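Subject: Re: [shed-and-garage] Pegboard vs rail – settle it please
To: the shed and garage list

On Monday, one of our newer members wrote:

> I have just taken over a single garage that has never had a car in it
> and, judging by the shelves, never will. I want everything off the floor.
> My neighbour swears by pegboard. The man in the shop swears by the
> Perkolix rail system, but then he sells it. There is one long wall of old
> brick and one of breeze block, and a budget of 82 pounds, which my other
> half considers generous. What do people use, and what do they regret?

Welcome to the list. You have asked the question that split us in July, and two members still only reply to each other in capitals.

I have had both, so I can disappoint everybody. My first shed, in Susavik Lane, was pegboard from door to window. It looked magnificent for a fortnight. I drew round every tool in black marker so that I would know where it lived. Then I bought different tools, and spent four years hanging a spirit level in the outline of a tenon saw. The pegs also come out with whatever you are lifting off them and go behind the freezer. I moved house with 23 hooks and I am sure there are as many again still under that floor.

Pegboard does do small things well. Screwdrivers, scissors, tape, the good pliers, the pliers you lend people. If that is mostly what you own, buy the board, put battens behind it so the pegs have room to go in, and ignore the rest of this message.

For anything with a handle longer than your arm, I would go for a rail. One length of metal, a bracket at each end, and hooks you can shuffle along when you change your mind. Mine is a Rullent, which cost less than the Perkolix and came with instructions for a towel warmer. I have hung a fork, two rakes and a folding chair off it through three winters and it has not moved.

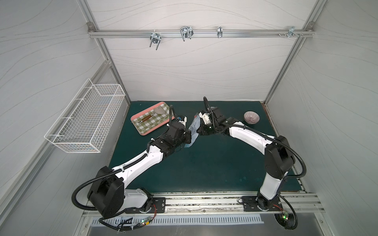
Rail along the back, mesh basket on the side wall.

Do buy a basket or two as well. Hooks are no use for string, gloves or the half-bag of grass seed, and these are the things that end up on the floor first. Wire mesh lets the dust fall through and lets you see what you have already got. I would have saved myself a third ball of twine that way.

On your walls: go for the breeze block only if you have the right plugs, and ask the shop for them by the name of the wall, not by colour. Old brick is fine provided you drill the brick and leave the mortar alone. I put my first bracket into mortar, and it came out overnight with a noise that got me a note through the door.

As to money, 82 pounds is plenty. The Riviere catalogue will show you a wall for 400 with a little light over it and a drawer for your pencils. I have been to see one. The owner keeps his tools in the house so as not to scratch it.

My regrets, as you asked: I put the rail too high, to be clever about the space underneath, and now I need the step stool to reach the fork. The step stool hangs on the rail. Hold the longest thing you own against the wall and mark it before you drill, and have somebody else hold the pencil if your other half is still speaking to you by then.

Please do report back, and tell us which wall you went for. Capitals optional.

– The one with the towel warmer instructions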